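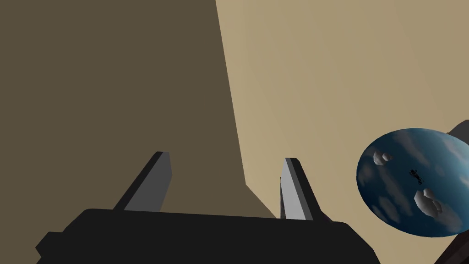

*Posted by Ruairi Kinnear for Gustamis, Tuesday, January 14, 2020*

## Playtesters wanted: Silteo, second round

Need people who like board games and don't mind a broken one. Silteo is our next title, a two to four player game of smuggling and bad bargains in the river city of Plarier. Rules are mostly there. Balance is not. First round of testing in November told us the middle of the game drags and the toll cards are too mean, so both got rewritten over the holidays and now we need fresh eyes on the whole thing.

**What you'd be doing**

Come in, sit down, learn the game from the rulebook with no help from us. Play it. Fill out the sheet. Tell us where you got bored. We sit at the next table and take notes and try to keep our mouths shut, which I am bad at.

Sessions run four hours including a food break. Most groups get through two full games in that time, slower groups one and a half. Either is fine, don't rush on our account.

**When and where**

Seven sessions, all evenings, 6 to 10. You sign up for as many as you want but please do at least two. The second play is where people stop being polite.

We're at 1149 Semple Street, upstairs over the frame shop. Door is on the parking lot side, NOT the street side. Buzzer says Gustamis. If it sticks, knock loud. There are stairs and no elevator, sorry. If stairs are a problem write to me anyway, the library branch has a ground floor room we can get with a week's notice.

**Who we want**

- Regular gamers, any kind
- People who have played maybe one board game since childhood (really want more of you, last round was all hobby people and they forgive too much)
- Couples or roommates who'd test the two player version, it's the weak one
- At least a few people who hate negotiation games
- Anyone who reads rulebooks for a living, or edits, or teaches

18 and over. You need to be comfortable reading a fairly dense English rulebook. Colorblind testers very welcome, we changed the cargo icons and want to know if they can be told apart now.

Not looking for: designers who want to pitch us their own game at the table. Send that separately, I do read them, just slow.

**What you get**

Forty dollars per session, paid by check at the end of the night. Dinner, usually sandwiches or the Thai place, tell us about allergies ahead of time. Your name in the rulebook if you want it there. A copy of the finished game if you do two or more sessions, shipped when we ship, no promise on the date becuase the printer hasn't given us one.

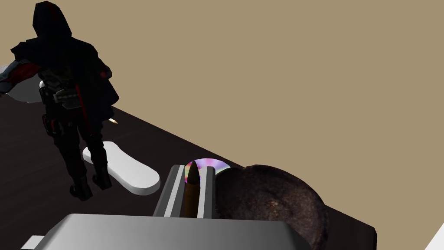
*Black hood, red trim, pouches on the belt.*

**Stuff people asked last time**

*Do I have to sign something?* Yes, one page. Says you won't post the rules or cards online before release. You can tell people you tested it and you can tell them you hated it.

*Can I bring my own group?* Please do. Groups that already argue with each other are useful. But we may split you up for one of the games, so be ready for that.

*Can I take pictures?* Of your friends, sure. Not of the cards or the board.

*Is it hard?* Medium. The auction part confuses people until about turn three and then it doesnt. If it still confuses you after that, write it down, it's what we're paying for.

*Can I test from home?* Not this round. Maybe a print and play later for the solo rules, if the solo rules ever get written.

**How to sign up**

Email Ruairi at the playtest address on our contact page, subject line "Silteo testers". Put in:

1. Your name and a phone number
2. Which evenings you can make, weeknights or weekends or both
3. The last game you played and whether you liked it. One line is plenty
4. Who you're coming with, if anybody
5. Food stuff, access stuff, anything else

I fill seats as emails come in but I hold some back for new players, so if you're a beginner don't assume it's full. You'll get a yes or a waitlist note from me. If you get a yes and can't come, text me, even an hour before. A three player test with an empty chair is still a test but I need to know which box to pull.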